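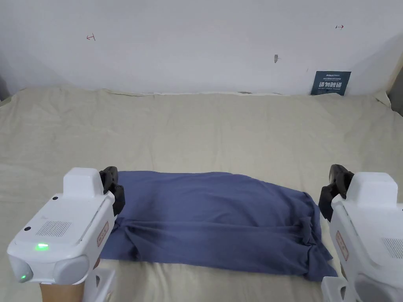

By Eugeniusz Tomaszewski
Posted June 3, 2024, in Grippers, Faults and fixes

How to find and fix a double pick on a cloth-folding station

A double pick is when the jaws close on the garment and the table cover together. The gripper reports a good grip, the fold starts, and then the cover comes up with the shirt. If you are lucky the whole thing slides a little and you get a crooked fold. In our case at Gasurstead the cover lifted, pulled tight between the two grippers, and dragged a finger pad off its mount.

The fault went unnoticed for most of April. The log for that month has 1866 folds, and Skodier, the software we use to record and replay them, marked 488 of them as "grip good, fold bad." We first took those for bad timing between left and right. They were mostly double picks.

The steps below are for paired white grippers like the ones in the photo, working from both ends of a garment on a covered table. The menu names are from Skodier. Other software will call them something else.

Before you start

Stop the replay and wait until both grippers report idle. Switch off jaw power at the supply. A green light on the housing tells you the unit has power and nothing more, so don't use it as a sign that the jaws are safe to touch. On our units the light looks the same whether the jaws are free or holding at full force.

If the jaws are closed on cloth, leave the cloth where it is. Pulling it out sideways is how you tear a pad. Use the manual release with the power off and let the fingers open by themselves.

You will need a flat work light, a strip of thin paper, a soft brush, cloth clamps for the table edge, and a garment you don't mind ruining.

Step 1. Confirm that it is a double pick

Open a failed fold in the log and bring up the jaw width trace. Compare it with a good fold of the same garment. In a double pick the jaws stop a little early, and they stay there. In an ordinary slip they start at the right width and then creep closed as the cloth leaves.

Next look at the force trace at the start of the lift. A double pick shows a normal value, then a steep climb when the cover goes tight. If the climb is missing, you probably have worn pads or a timing problem, and this page won't help much.

One more check, with the power still off: lay the test garment down, set the open jaws at its edge by hand, and slide the paper strip underneath between garment and cover. If the strip won't pass under the finger tips, they are pressing into the cover.

Step 2. Flatten the cover

This was most of our problem. A loose cloth cover moves every time a garment is dragged across it. It builds ridges toward the back and bunches up where the table meets the wall. The beige one in the photo has long creases in the back half and a raised spot near the right corner. A ridge anywhere on the path of the lower finger is enough to give it something to bite.

Take the garment off. Pull the cover forward until the back edge lies flat, then smooth from the middle out to the sides. Clamp the edges below the tabletop, clear of where the arms or hands travel. Don't use tape on top. We tried it and the pads picked up the glue.

Put the work light low at one side and look across the surface. Ridges you can't see under the room lights will throw a shadow. Smooth again until they are gone.

If you need a soft surface and can't clamp it, change to a heavier cover. Yavuz Uçar sewed one for us from Yüksel canvas with a drawstring hem, and that has been on the main table ever since.

Step 3. Clean and check the pads

Brush the lint out of the finger joints. Look at the tips of all the fingers, both units. A pad with a torn or curled lip will catch on a woven cover even when the surface is flat. Replace it. Swap pads in pairs, or the jaws will close off center.

Push each finger sideways with your thumb. It should feel firm. If it rocks, tighten the mount before you go further, and then repeat the paper strip check.

Step 4. Raise the pick height

In Skodier, open Station, then Surface, and run the touch-off with the cover in place and the garment removed. Do the left and right grippers separately. They can differ, and ours did.

Now set the pick height 2 mm above the touch-off value. Go higher than that and thin shirts get missed. With a bulky edge, such as a sleeve bunched up at one end, you can use more height on that side, but save it under that garment only. I once saved it as the station default and spent a whole morning looking for a grip fault I had made myself.

Step 5. Add a stop for the lift

The fix above prevents most double picks. You still want the machine to stop when one gets through.

Go to Limits and turn on "Force at lift." Take the highest value from a set of good folds of your heaviest garment and put the limit just over it. Set the action to Hold, and leave Open switched off. If the jaws open while the cover is under tension, the cloth snaps back and so does whatever is sitting on it.

Then test the limit on purpose. Put the ruined garment down, pinch a fold of the cover in with it by hand while power is off, step back, switch on, and run the lift at the slowest speed. It should stop before the cover leaves the table by more than a hand's width. If it does not, lower the limit and test again. Keep everyone out of reach during this one. We have a do-not-touch sign at the back of the table, at the lower right of the wall, and people lean over it all the same.

Step 6. Go back through the old data

If you record folds for training, the bad ones are still in there. Filter for an early jaw stop followed by a force climb, and look at each match before you delete it. Thick hems can give the same early stop. After the clean-up we were left with 1193 folds from April that I was willing to keep. The rest includes slips and operator errors as well as the double picks.

If it comes back

Check the cover first. Clamps work loose, and a wash can shrink the cloth enough to change the touch-off value. Run the touch-off again after every wash and after every pad change.

If the cover is flat and the height is right, check the jaw zero. We had one unit from Sistix lose its zero after a hard stop, and it read every grip as slightly wider than it was - the trace looked exactly like a double pick, but with no climb at the lift. Re-zero with clean, empty jaws and run ten slow folds before you put the speed back up.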